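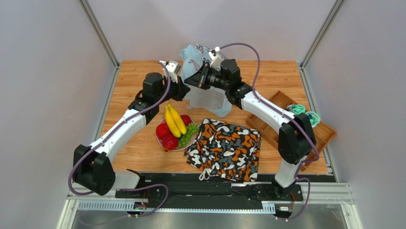 Bananas, apples and grapes on the white plate, pale blue plastic bag behind.

Storing mixed fruit: one bag or separate?

Posted by Jozef Verstraete, 26th October

I buy the same fruit most weeks: bananas, red apples and green grapes. It goes on a round plate on the worktop, and what is not eaten by evening goes into a thin plastic bag and into the fridge. By day 5 the bananas are brown, the inside of the bag is damp and the grapes nearest the stalk have gone soft. The apples are fine.

The fridge is a Lenano with one drawer and no humidity slider. I have tried tying the bag and leaving it open, with no clear difference. Is the bag the problem, or the mixture? I would prefer not to buy a set of boxes if a change of routine will do it.

Pieter Bakker

Both, but the mixture first. Apples and ripe bananas give off ethylene, which speeds up ripening in the fruit next to them. Bananas respond strongly to it. Grapes respond very little, and what spoils them is moisture sitting on the skin.

Separate them as follows.

Bananas: leave them out of the bag and out of the fridge until they are as ripe as you want them. Cold turns the skin brown well before the flesh is affected, so some of your browning is probably only on the surface. Peel one and check before throwing it away.

Apples: fridge drawer, in a bag with a few holes in it. They can stay there for weeks. A bruised apple should be taken out and eaten first.

Grapes: unwashed, on the stalk, in something that lets air through. A bowl lined with kitchen paper works. Wash only what you are about to eat. Pull off any split ones when you get home, as the juice starts mould on the rest.

The thin bag is fine for carrying and for the apples. Tied shut, it holds the moisture the fruit gives off. Left open but folded under the weight of the fruit, it does much the same, which may be why you saw no difference. If you want to keep using it for everything, open the mouth fully and put a sheet of kitchen paper at the bottom - change the paper when it feels damp.

On the plate itself, a day at room temperature does no harm to any of the three. Keep it out of direct sun.

H. Vernstead

I just put everything in the fridge and eat the bananas first. Never had a problem.

Jozef Verstraete

Thanks, Pieter. I peeled one of the brown bananas and it was white inside, so I have been throwing away good fruit. Bananas now stay on the plate, apples are in the bag with 6 holes made with a skewer, grapes are in a bowl on paper. Does the bowl need a cover?

Pieter Bakker

No cover for a few days. After that the stalks dry out and the grapes start to drop, so lay a sheet of kitchen paper over the top if they are going to be in there longer. Keep them away from onions - grapes pick up the smell.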